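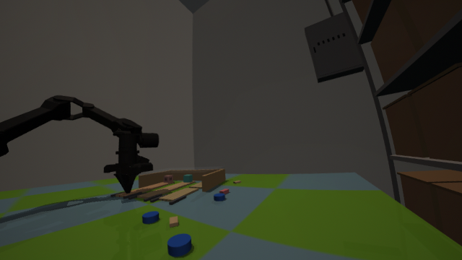
Attachment 1: Render, black arm above a green and blue-gray checkered surface

Subject: Trukari sync client stops in the middle of big folder, no error shown
Opened by: Jolán Kiss
Assigned to: Napaporn Duangkaew
Priority: Normal
Status: Resolved

Jolán Kiss, Wednesday 9:10
Good morning. On my laptop the Trukari client does not finish the folder "Archive_December". It starts well, the icon is turning, and after some minutes it becomes gray and says "Up to date". But it is not up to date. In the web page of Plusetti I see 228 files waiting. Small folders are fine. I restarted the laptop and signed out and in again. The result is the same.

The laptop is on the cable, not on wireless. I have plenty of free disk space.

Napaporn Duangkaew, 9:34
Hello Jolán, thank you for the clear report. Please tell me the following:
- Does it stop always at the same file?
- Do you use the new server (Korkura) or still the old one? It is written in Settings, Account, bottom line.
- Is there any file with a very long name, or with a character like a question mark?

Please also send me the log. Menu Help, then Save log to desktop.

Jolán Kiss, 9:58
The server is Korkura. It was changed last week, I think, I received an email about it.
It does not stop at the same file. The first time it was a PDF from the accounting, the second time it was a spreadsheet. I looked for strange names and found one with a slash-like character, which came from a colleague with a Mac. I renamed it, and the sync stopped again anyway. The log is attached.

Napaporn Duangkaew, 10:41
I read the log. The lines that matter are these:

upload session opened
idle timer 300
session closed by remote
queue marked complete

So the connection is closed by the other side after 300 seconds, and then the client marks the queue as complete. The second part is a mistake in the client and I will report it to Trukari separately. For the first part I suspect the setting on Korkura. The old server had a longer limit.

Before I change anything on the server, please do one test. Pause the client, move a few of the large files out of the folder, and start again. I would like to know if the rest goes through.

Jolán Kiss, 11:25
I moved the large videos to the desktop. The rest went through in 13 minutes and the web page shows nothing waiting. Then I put back one video and it stopped again, with the same gray icon.

One more thing, maybe it is not important. My colleague in the Tran office has the same version of the client and the same server, and she has no problem. But her files are mostly documents.

Napaporn Duangkaew, 13:05
It is useful, thank you. With documents the timer starts again after every file, so she will probably never reach the limit. With a big video the server hears nothing in between and thinks that you left.

I raised the idle limit on Korkura and restarted the upload service. Please do these steps in this order:
1. Quit Trukari from the tray icon (closing the window is not enough).
2. Put all videos back in the folder.
3. Start the client and choose Rescan, not Resume. Resume will use the old queue.

Jolán Kiss, 15:47
I did Resume first by mistake - sorry - and it said "Up to date" immediately. Then I did Rescan and it found everything. It is finished now, including the videos. I opened two of them from the web page and they play to the end.

Can I delete the old log from my desktop?

Napaporn Duangkaew, 16:02
Yes, you can delete it, I have a copy in the ticket. The wrong "Up to date" message is now with Trukari as a separate report. Until they fix it, please look at the web page after a big upload and do not trust only the icon.

I am closing this ticket. If it stops again, reply here and it will open again by itself.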